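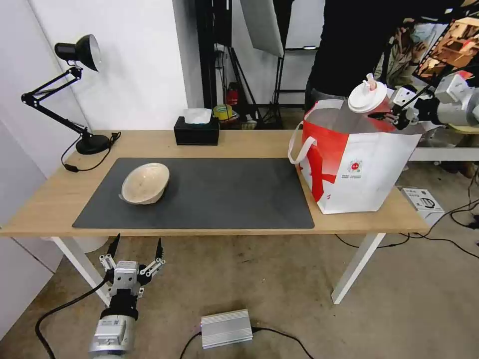
Right arm with a lidded cup over the shopping bag, left arm open.

Equipment Planner / Buyer, part time, Garkedholm

We need someone to sort out what we buy next and what it costs. Two-arm table work, household objects mostly: cups, bowls, bags. The wish list has got well ahead of the budget and the quotes are in six different inboxes. Contract is six months, 2 days a week, start August if we can manage it.

What you'd be doing:
- pulling the quotes together into one spreadsheet, freight and GST shown seperately
- planning grippers, spare finger pads, cables and power supplies for the next round of stations
- lease vs buy on the arms. We lean to buy, happy to be argued out of it
- talking to suppliers (Andura and Sosier to start with, Lâm for lighting and stands)
- lead times. Somebody has to chase lead times

Budget to be planned is around $76 thousand, all in. Tables, lamps and mats come out of that too.

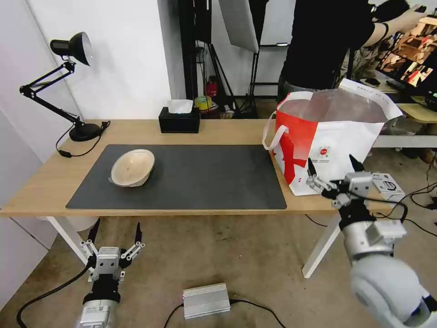
Do I need an engineering degree?
Purchasing experience counts for more with us, though you should be able to read a spec sheet and ring the supplier when it doesn't add up.

You'll have bought lab, workshop or factory gear before, and kept a budget that other people kept changing. Some idea of payload, reach and duty cycle would help. Customs paperwork experience a bonus. Working from home fine for part of it but you'll want to be on site when we go through the spares, and when deliverys turn up.

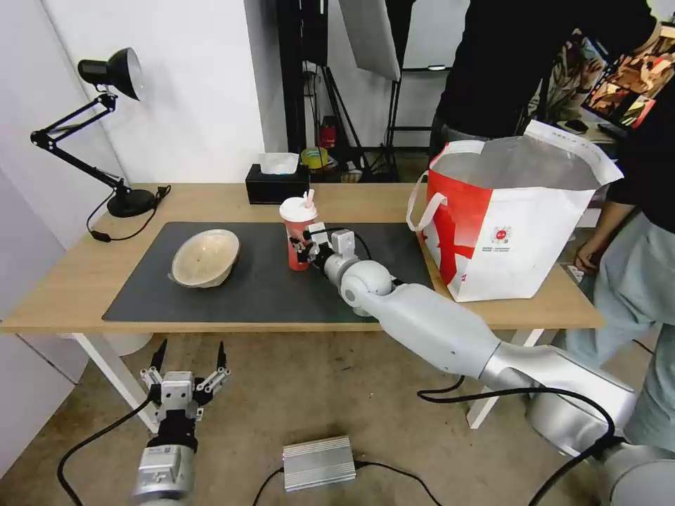 Gripper closed on the cup, bowl to the left on the mat.

To apply: short cover note and resume to Phúc Quách, Garkedholm. Put "equipment planner" in the subject line. Tell us about one purchase that went badly and what you did next, half a page is plenty. Referees later, not now. Pay depends on experience, say what you're after in the note. Calls after 2 pm please.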